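Teleoperation notes: two arms, one bottle, and what 1022 demonstrations taught me about my own hands

Posted 7 Dec 2022 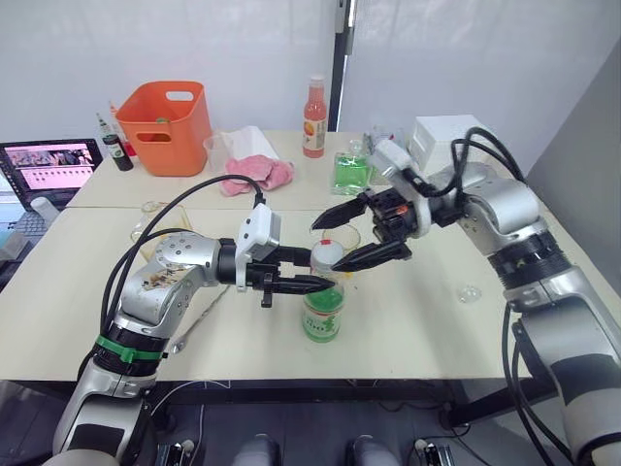

I have been recording bimanual demonstrations for the Flomumier project since March, and I wanted to write down the parts that never make it into the dataset README. Most of it concerns the bottle task, which I assumed would be the easy one.

The task as written: one arm grips the bottle near the top and holds it, the other arm takes the cap off, puts it down, and the first arm pours into a beaker. It reads as four steps. In the annotation scheme it is eleven segments, and most of the trouble happens in the two segments where both grippers are within a few centimeters of each other.

The setup

Two arms, mounted on either side, both reaching over a white table. They are not the same model, so the reach and the wrist geometry differ between left and right. The operator sits at a separate station with a pair of small leader arms and moves those by hand. The big arms follow. There is no force feedback. I mention that early since it explains nearly everything below.

Joint mapping is one to one on the left. On the right the leader has a slightly different link ratio, so Umesh Pant wrote a retargeting layer that maps the leader's end pose to the follower's end pose and solves for the joints. This works well in the middle of the workspace. Near the limits the solver sometimes picks a different elbow configuration from the one the operator has in mind, and the arm swings. We now clamp the joint velocity and reject any solution that moves the elbow more than a fixed angle in one control step. The arm stalls instead of swinging, and the operator backs off and tries again. A stall costs a few seconds. A swing costs everything on the table.

Approach direction

For the first two weeks I had both grippers come down from above, the way I would use my own hands. This is a bad habit. Two grippers coming down over the same bottle have to share a very small volume, and the housings are much wider than the fingers. I would get the holding arm in place, then find that the other one had nowhere to go.

What works is to split the directions. The left gripper comes in horizontally, fingers level, and takes the bottle just below the cap. The right one stays high and comes down at an angle with the fingers open wide. The grip on the left goes in first. The right arm waits until the left has closed, then moves in. If both move together the operator has to watch two gaps at once, and most people can't. I can't.

Aminu Garba prefers to grip lower on the body, where the bottle is wider. His argument is that the pour is more stable. Mine is that a soft plastic bottle squeezed around the middle with the cap off will push liquid out of the top. We recorded 40 episodes each way. His pours were smoother and mine were drier. The current instruction sheet says to grip below the cap, but his episodes are still in the set, tagged separately.

Transparent objects

A clear beaker is hard to place in depth on a monitor. The operator sees the rim as a thin line that comes and goes with the lighting. Clear lids lying flat are worse. I spent a while trying different light positions before accepting that the wrist cameras were the better tool, and that operators needed to be trained to look at the wrist view for the last part of the approach and the main view for everything else.

Chiamaka Wike made the switch explicit with a foot pedal. Press it and the wrist view goes full size on the monitor. Release it and the main view comes back. It took her an afternoon and it did more for the success rate than anything I did to the controller.

Clutter

There is a second table pushed up behind the first one, and it holds the objects for the other tasks: baskets, bottles, cups, cloth. We used to clear it between sessions. Nnamdi Etim pointed out that a policy trained against a bare background tends to fall over the first time somebody leaves a cup out, so now we leave things there and move them between sessions. I was against this, mostly because I like a clean table. The early evaluation runs went his way.

The one rule is that nothing from the back table may cross the seam between the two tables unless the task calls for it. The tables are not perfectly level with each other, and an arm dragging a cloth across the seam is how we lost our first beaker.

Discarding episodes

Of the 1022 bottle demonstrations recorded so far, plenty are ones I would not want a robot to copy. Sorting them has been slower than recording them. The criteria changed several times, and the present version is as follows.

Keep an episode if the task finished and no contact happened between the grippers.

Keep an episode if the operator made a mistake, recovered, and the recovery was deliberate. Tag it as a recovery.

Drop an episode if the operator paused for more than 5 seconds with both arms still. A policy will learn to pause, and it will do so with great confidence at the wrong moments.

Drop an episode if the leader arms were bumped or let go of.

The pause rule is the one people complain about. New operators stop to think, which is reasonable behavior for a person and poor training data. The fix is to have them rehearse with recording off until they no longer need to stop. Tanko Akinola, who trained on the rig last, rehearsed for a full day before recording anything. His first batch had the lowest discard rate we have seen from a new operator.

Latency

Measured end to end, from leader motion to visible motion on the monitor, the delay is small enough that you stop noticing it and large enough to make you overshoot. I tried adding a predictive overlay showing where the gripper would be. Everyone hated it, me included. Slowing down the last part of each approach turned out to be adequate. It also gives cleaner data, as the velocity profile looks similar from one operator to the next.

Cables

The cables run over the outside of the arms with enough slack for the full range of wrist rotation. Enough slack for full rotation is also enough to catch on things. If the wrist has been turned more than half way in one direction, unwind it before starting the next episode. There is now a line in the reset script that refuses to start recording when the wrist joint is outside the allowed range. I added it after ignoring my own written instruction twice in one morning.

Open items

The cap. Unscrewing with a parallel gripper means turn, release, rotate back, grip again, and the number of turns depends on how tightly the last person closed it. We currently close it to a fingertip-tight mark, which is a matter of opinion. Umesh wants to use a torque driver with an adapter. I think the variation is useful, within limits, and the argument is ongoing.

The Cesumcombe lab has asked for the retargeting code. It needs cleaning up first, in particular the calibration file format, which still has my left and right swapped in one place and a sign flip elsewhere to compensate.

Next on the list is the cloth folding task. I have done a handful of practice runs and the corner pickup is going badly. I will post the gripper settings once I have some that I would be willing to defend.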